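Jobs > Workshop and testing > Paid trial sessions

Want to spend a few afternoons picking up laundry with a robot?

13 Feb 2021 | 46 shares | 3 comments

I'm Seon-mi Cheon and I look after gripper testing at Tomine. We've got two sets of fingers to choose between, the Joo and the Jekine, and I need people to drive the arm while we compare them (my own hands don't count any more, I've done 772 picks and I cheat without meaning to!).

You'd sit at the controls, watch the wrist camera and pick up crumpled clothes from a soft grey surface, over and over. Sleeves are easy. Big bunched-up heaps are where the Joo fingers drive me up the wall, but I want your opinion and I'll try to keep mine to myself.

No experience needed, though gamers and people who sew tend to get on well with it. You do need to be over 18, all right with looking at a screen for a good while, and happy to grumble out loud so I can write it down. Glasses are no problem.

Sessions are at our Zunport workshop, two hours each, and I'd like everyone to do three. Pay is £43 a session plus your bus fare. There's tea, and the biscuits are decent.

Drop me a line through the form with a sentence or two about yourself and which afternoons suit you.

3 comments

pennyw: Can left-handed people apply? I always get left out of these.

Seon-mi Cheon: Yes please! The controls swap over, it takes a minute.

Dougal R: Did the one in October with the old controller and my thumbs ached. Is it the same one?
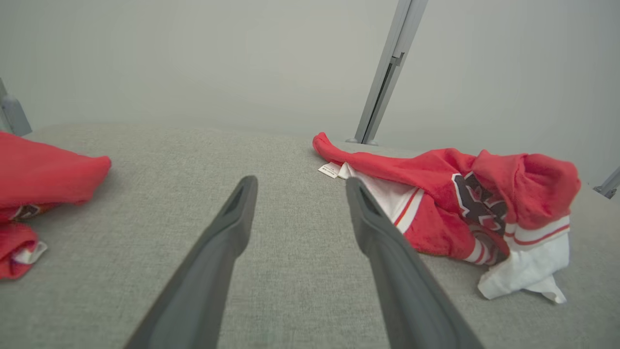
Wrist camera view, red and white clothes waiting to be picked up.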